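올게이트 프린터 드라이버 새 버전 나왔어요, 윈도우 쓰시는 분들 업데이트 전에 읽어보세요

2024-06-14

며칠 전부터 커뮤니티에 올게이트(Ollgate) 드라이버 얘기가 슬슬 올라오길래 뭔가 했더니, 오늘 오전에 새 통합 드라이버가 정식으로 풀렸더라고요. 저도 집에서 올게이트 흑백 레이저를 3년 넘게 굴리고 있는 사람이라 공지 보자마자 커피도 안 내리고 바로 받아봤습니다. 결론부터 말씀드리면 저는 올리길 잘했다 싶어요. 다만 모든 분께 당장 누르시라고는 못 하겠고, 특히 사무실에서 여러 대 묶어 쓰시는 분들은 조금 읽어보고 결정하시는 게 좋겠습니다.

이번 버전에서 제일 크게 바뀐 건 설치 파일이 하나로 합쳐졌다는 점이에요. 예전에는 인쇄 드라이버 따로, 스캔 드라이버 따로, 상태 모니터 프로그램 또 따로였잖아요. 저는 처음 샀을 때 스캔 드라이버를 빼먹고 설치해서 한 시간을 헤맸던 기억이 있습니다(복합기도 처음이었고요). 이제는 파일 하나 받아서 실행하면 연결된 모델을 알아서 찾고, 필요한 것만 골라서 깔아줍니다. 설치 파일 용량은 399MB예요. 흑백 레이저 드라이버 하나에 이 정도면 좀 크다 싶긴 한데, 스캔 쪽이랑 네트워크 설정 도구까지 다 들어 있는 거라 이해는 갑니다. 인터넷이 느린 곳에서는 미리 받아두세요.

공지에 따르면 지원 모델은 모두 77종입니다. 단종된 모델도 꽤 들어갔어요. 제가 쓰는 기종도 사실 작년에 단종돼서 이제 드라이버 지원은 끝났겠거니 하고 있었는데 목록에 떡하니 있어서 얼마나 반갑던지요! 반대로 잉크젯 계열은 이번에 빠졌습니다. 잉크젯은 다음 차례라고만 되어 있고 날짜는 안 적혀 있네요.

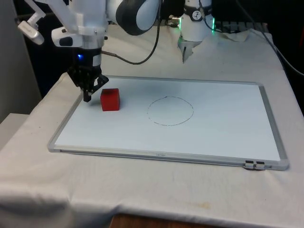 4월 버전의 그 버그, 고쳐졌을까

이게 제일 궁금하셨을 거예요. 지난 4월에 나온 버전을 깔고 나서 양면 인쇄가 이상해졌다는 글이 정말 많았거든요. 양면으로 설정하고 인쇄를 누르면 첫 장만 양면으로 나오고 그다음부터 단면으로 줄줄 나오는 증상이었죠. 저도 당했습니다. 세금 관련 서류를 뽑다가 종이만 잔뜩 버렸어요. 그때 고객센터에 전화했더니 예전 버전으로 되돌리라고만 해서 좀 서운했고요.

새 버전에서는 변경 내역 맨 윗줄에 양면 인쇄 오류 수정이 올라와 있습니다. 그래도 직접 해봐야 믿겠다 싶어서 50쪽짜리 PDF를 하나 골라 양면으로 걸어봤는데, 처음부터 끝까지 제대로 나왔어요. 워드 문서랑 한글 문서도 각각 한 번씩 뽑아봤고 둘 다 문제없었습니다. 다만 한글 문서에서 모아찍기랑 양면을 같이 걸면 미리보기 화면에 여백이 좀 이상하게 보이더라고요. 막상 나온 종이는 멀쩡했습니다. 미리보기만 그런 것 같으니 놀라지 마세요.

개발을 맡고 있는 하위 알렘네(Hawi Alemneh) 씨가 공지 아래에 짧은 글을 남겼는데요, 양면 오류는 용지함 정보를 읽어오는 순서가 꼬여서 생긴 문제였고 그 부분을 새로 짰다고 합니다. 불편을 겪은 분들께 죄송하다는 말도 있었어요. 이런 글이 공지에 같이 올라오는 건 올게이트에서는 처음 본 것 같아요. 앞으로도 계속 이렇게 해주면 좋겠습니다.

스코르노프와 후에르타 쓰는 분들은

올게이트가 작년에 스코르노프(Skornov) 프린터 사업을 넘겨받았죠. 그래서 스코르노프 로고가 붙은 기종을 쓰시는 분들도 이제 이 통합 드라이버를 쓰면 됩니다. 예전 스코르노프 다운로드 페이지에 들어가면 올게이트 쪽으로 자동으로 넘어가더라고요. 기존에 깔려 있던 스코르노프 드라이버는 제어판에서 먼저 지우고 재부팅한 다음에 설치하라고 안내되어 있습니다. 제 동생이 스코르노프 복합기를 쓰는데, 안 지우고 그냥 깔았더니 프린터 목록에 똑같은 이름이 2개 떠서 어느 쪽이 진짜인지 한참 눌러봤대요. 하나는 인쇄가 되고 하나는 계속 오프라인으로 나왔다고 합니다. 귀찮아도 지우고 까세요.

후에르타(Huerta)는 조금 다릅니다. 라벨 프린터 쪽이라 아예 별도 드라이버를 계속 써야 한대요. 쇼핑몰 하시는 분들 중에 송장을 후에르타로 뽑는 분들이 많은데, 이번 통합 드라이버를 깔아도 후에르타 기종은 목록에 안 뜹니다. 대신 같은 컴퓨터에 둘 다 깔아두는 건 괜찮다고 하니 그 부분은 걱정 안 하셔도 되겠어요. 저는 후에르타가 없어서 직접 확인은 못 했습니다. 둘 다 쓰시는 분 계시면 댓글로 좀 알려주세요, 저도 궁금해요.

설치하면서 느낀 점 몇 가지

설치 자체는 금방 끝났어요. 중간에 USB 케이블을 뽑으라는 창이 한 번 뜨고, 조금 있다가 다시 꽂으라고 나옵니다. 무선으로 쓰시는 분은 이 과정이 없고 대신 와이파이 비밀번호를 다시 넣어야 해요. 프린터 본체의 작은 화면에서 화살표로 한 글자씩 골라 넣는 그거요... 비밀번호가 긴 집은 마음의 준비를 하셔야 합니다.

그리고 설치 마지막 단계에 프라이빈(Privine)이라는 프로그램을 같이 깔겠냐고 묻는 칸이 있는데 기본으로 체크가 되어 있습니다. 토너 잔량을 보고 알아서 주문해주는 서비스예요. 필요하신 분도 있겠지만 저는 정품 토너를 마트 할인할 때 사두는 편이라 체크를 풀었습니다. 무심코 다음만 누르면 같이 깔리니까 거기서는 잠깐 멈추고 보세요. 혹시 이미 깔렸어도 앱 목록에서 따로 지울 수 있고, 지워도 인쇄에는 아무 영향이 없었습니다.

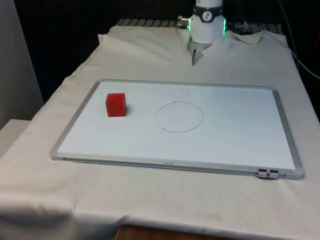 흰 천을 씌운 테이블 위의 흰색 로봇 팔. 초록색 LED 링이 켜져 있다.

인쇄 속도는 솔직히 차이를 잘 모르겠어요. 공지에는 첫 장 출력이 빨라졌다고 되어 있는데 제 기종은 원래 예열이 오래 걸리는 편이라 그런지 체감이 안 됩니다. 스캔은 확실히 나아졌어요. 전에는 스캔 버튼을 누르면 창이 뜰 때까지 멍하니 기다렸는데 이제는 바로 떠요. 스캔한 파일 이름을 미리 정해두는 기능도 생겼고요. 가계부용으로 영수증을 매달 스캔하는 저한테는 이게 제일 반가운 변화였습니다. 저장 폴더도 기억해줘서 매번 바탕화면에서 끌어다 옮길 일이 없어졌어요.

맥이랑 리눅스 쓰시는 분들은 아직 기다리셔야 합니다. 맥용은 준비 중이라고만 나와 있고 리눅스는 언급이 없어요. 윈도우는 10과 11의 64비트만 되고 32비트는 이번부터 빠졌습니다. 오래된 사무실 컴퓨터에 물려 쓰시는 분들은 이거 꼭 확인하고 받으세요. 설치 파일을 다 받고 나서야 지원하지 않는 운영체제라는 창이 뜬다고 하거든요. 32비트용 이전 버전은 다운로드 페이지 맨 아래 '지난 버전' 메뉴에 남아 있습니다.

사무실에서 여러 대를 관리하시는 분들은 한 대에 먼저 깔아보고 며칠 지켜보시는 걸 권합니다. 공유 프린터로 묶어놓은 경우에는 서버 역할을 하는 컴퓨터부터 올려야 하고, 나머지 컴퓨터는 프린터를 한 번 제거했다가 다시 추가해야 한다고 공지에 적혀 있어요. 저희 집은 노트북 한 대가 공유로 물려 있어서 그대로 해봤는데 순서만 지키면 어렵지 않았습니다.

받는 곳은 올게이트 홈페이지 고객지원 메뉴의 드라이버 항목이고, 모델명을 넣으면 바로 나옵니다. 검색하면 나오는 이상한 다운로드 사이트에서는 받지 마시고요. 맥용 소식이 나오면 다시 글 올릴게요.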